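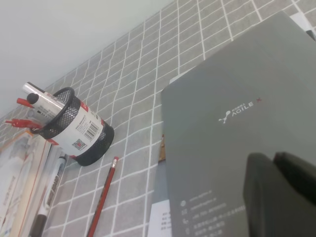
Leena Karppinen
Workshop technician, Gamwood building, ground floor

April, started after lunch, finished when the kettle went on

Desk day. I've been putting this off since the Hrynyshyn job took over the big bench and everything small that used to live there got pushed onto the writing desk instead. You know how it goes: you put one pen down, somebody puts a folder next to it, and before long you're signing delivery notes on your knee.

First thing was the cloth. It's the grey one with the white squares, from the Sarkel order, and I like it a lot more than I thought I would. I'd asked for plain. The lines are a bit wobbly if you look at them up close, as if somebody had drawn them by hand, so please don't use them for measuring anything (Nabila, I saw you lining up the folder with them). The desk is 170 cm long and the cloth was longer, so I've folded the spare under at the window end and left it. I might hem it. I probably won't hem it.

The pen pot is the black mesh one and it still has its label on, barcode and all. I had a go at a corner with my thumbnail and it didn't want to shift, and then I thought, well, it's doing no harm, and if we want another the same I can just scan it. Tried that last week with the drawer trays from Trikent, where I'd peeled everything off and then spent half the morning hunting for the order number.

Pen testing! My favourite bit. Back of an old delivery note, one scribble each, name of the pen next to the scribble if it has one. The rule I settled on is that anything that skips gets a second go after a minute tip-down, and anything that skips twice goes. Whatever passed can go back in the pot or stay by the books. The markers were better than I feared. The silvery one leans out at a daft angle whatever I do with it, so I've stopped doing anything with it.

The red striped pencil is staying out on the cloth for now. It's a nice pencil, it has a rubber on the end, and I know perfectly well that if it goes in among the markers I'll never pull it out first time. Nabila thinks we should have a separate pot for pencils. I think we should have more than one pencil before we start on that, but I've put it on the list.
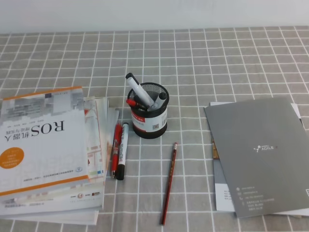

Desk at tea time, books on the left, grey folder on the right.

Books and papers next, and this is where I slowed down. The ROS book with the orange on the cover has ended up on top of the pile, mainly so that Nabila Sembiring can find it, as she asks for it more than the rest of us put together. I've not touched the order of anything under it. There are loose sheets in there sticking out in all directions and I did start pulling one out, then saw pencil notes in the margin in handwriting that wasn't mine, and pushed it back in. So: if you have notes in that pile, please come and claim them before the end of April. What's left after that I'll go through myself, and I'm not sentimental about paper.

The grey folder is for the sign-out sheets and nothing else. It's a bit skew on the cloth and I'm leaving it that way, life's short. I printed 50 fresh sheets, which ought to see us through to summer unless the Hrynyshyn people start borrowing the good callipers again. Old sheets go in the cupboard, second shelf, behind the tape. Page 17 of the last lot is missing – if anyone has it as a bookmark, I'd like it back.

Things I didn't get to:

Wiping down the wall behind the desk. It looks all right from a distance.

The drawer. I opened it and shut it again.

Finding out who ordered the orange string.

Asked Sarkel for a price on a second cloth for the soldering desk, same grey if they still do it. They said three working days for a quote – three, for a tablecloth – so I'll chase them when I'm back in. Nabila wants green. We had quite a long talk about green and I'm not writing it all down here, but the short version is that she's paying for the biscuits if she gets it.

Stopped there. Kettle, then back to the bench to look at the clamps.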